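Drucken | Per E-Mail senden

Besuch bei Delard: Ein Tag zwischen Mehlstaub und Malzduft

Schon auf dem Parkplatz roch es nach frischem Brot! Delard hatte im Februar zum Tag der offenen Tür in die Großbäckerei nach Westis geladen, und wir waren mit 39 Leuten aus dem Backkreis angereist (drei Stunden Busfahrt, die sich gelohnt haben). Haarnetz auf, Kittel an, und los ging es bei den Silos.

Am meisten hat mich der Sauerteigraum begeistert. Dort stehen die Kessel mit dem Roggenansatz, der über Nacht reift – ganz ohne Zusätze, mit einem säuerlich-fruchtigen Duft, den ich am liebsten mit nach Hause genommen hätte. 422 Brote pro Stunde laufen durch den großen Ofen, und die Krustenbrote knistern beim Abkühlen so laut, dass man es auf dem Gang hört.

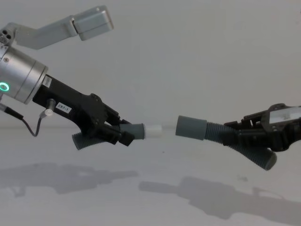 Zwei Roboterarme über einer hellgrauen Tischplatte

Nach der Mittagspause (Kartoffelsuppe und fünf Sorten Brot!) durften wir selbst Zöpfe flechten. Mein Vierstrang sah eher nach Seemannsknoten aus, geschmeckt hat er trotzdem. Im Werksladen gab es dann noch das Godoy-Dinkelbrot, von dem ich gleich drei Laibe eingepackt habe.

Im Herbst möchten wir uns die Mühle in Stastov ansehen. Wer mitfahren will, trägt sich bitte in die Liste am Brett ein.

Seite drucken | Artikel per E-Mail versenden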